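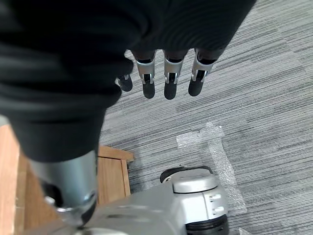 Please stop calling it a rag, says the note left on my last page in green ink, it's a cloth, and it was the good one until someone washed it with the Arken towels. No signature. The handwriting is from the Tillden bench, where they have opinions on fabric and nowhere to put them.

13 February 2025

Fine. Cloth. Corrected on the sheet and on the shelf label, where "RAG, BLK" had stood since May without hurting anyone.

Cloths and basket, second round. The white plastic basket goes on the light wooden board, on the carpet in front of the toilet. I put tape down for the board last week and the tape left with the vacuum cleaner. New distance from the board's front edge to the next tape mark is 762 mm. Written here so that it exists somewhere the vacuum can't get to it.

Black first, teal after. Tried it the other way before lunch and didn't care for it. The teal is the lighter of the two (204 g on the Toft scale, which I trust as far as the next battery change) and it disappears under the black, so you end up lifting everything to find out whether it's in there. Black at the bottom makes a decent mound and the teal can sit on it and be seen.

No folding. I know. The old sheet asks for folding in quarters, and I would like to meet whoever has opened a basket of dirty washing and found quarters. Bunched is fine. Over the rim is not fine, and gets pushed in before the round is called done.

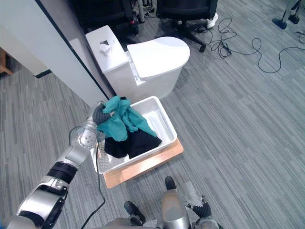
Rounds today: 13. Of those, 7 ended with all of the cloth inside the rim. The rest had a corner or a fold hanging out over the near side, always the near side, and I started to take it personally at the fourth. Moving the basket back on the board might help. Moving my standards might also help, but the sheet has no column for that.

Bubble wrap: there is a crumpled piece on the carpet again. It goes in the crate with the Serkholm packaging. If you unwrap something, the wrap is yours. It's hard to see on those gray stripes and very easy to hear.

Lint. The black one sheds on everything and picks up everything else in return. Went over it with the roller, used up the roller. Need refills, also a second teal in the same weight if Arken still has them, though last time "teal" arrived as a sort of hospital green.

To do
- tape again, the kind that sticks
- weigh the black (forgot)
- relabel spare basket, which still says Toft
- answer the green ink, politely
- try the basket with the handle slot facing front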